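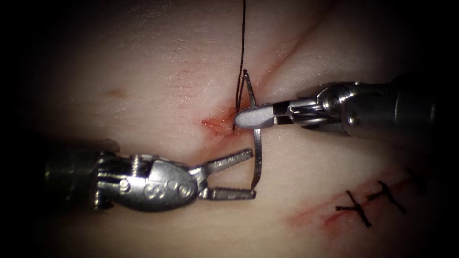

봉합 연습용 패드와 바늘

제목: 후원자 126명, 리워드 배송비를 따로 받아도 될까요

cistside
3월에 소규모 출판 펀딩을 마감했습니다. 후원자는 126명이고 그중 해외가 4명입니다. 배송비를 후원금에 포함해서 받았는데 해외 요금을 너무 낮게 잡았습니다. 마감 후에 해외 후원자에게만 차액을 요청해도 되는지 궁금합니다.

남동건
저라면 안 받습니다. 결제할 때 본 금액이 약속한 금액이에요. 4명이면 본인이 부담하고 끝내는 게 낫습니다.

larov
저는 생각이 다릅니다. 차액이 얼마인지부터 봐야죠. 작년 7월에 보드게임 펀딩을 하면서 사정을 설명하고 추가 배송비를 요청했는데, 3명 빼고 다 내줬습니다. 그 3명은 환불했고요.

남동건
환불까지 갔으면 잘된 사례는 아닌 것 같은데요. 후기에 한 줄만 남아도 다음 펀딩에 영향이 갑니다.

larov
환불은 바로 처리했고 나쁜 후기는 없었습니다. 말없이 배송을 미루는 쪽이 훨씬 욕먹어요.

zola_77
개설할 때 쓴 배송 안내 문구부터 확인해 보세요. "해외 배송비 별도 청구 가능"이라고 적어 두었으면 얘기가 달라집니다. 그리고 책이면 무게를 다시 재 보세요. 제 책은 포장 포함 970g이었는데 완충재를 바꾸고 나서 요금 구간이 하나 내려갔습니다.

cistside
안내 문구에는 "배송비 포함"이라고만 썼네요. 무게는 샘플이 나오면 재 보겠습니다.

신창호
그러면 청구는 어렵다고 봅니다. 다음부터는 국내와 해외 리워드를 따로 만드세요. 저는 Gbeho 펀딩 때부터 그렇게 합니다.

cistside
네, 이번에는 제가 부담하는 걸로 하겠습니다. 엽서 세트는 본책이랑 한 상자에 넣어서 보내려고요.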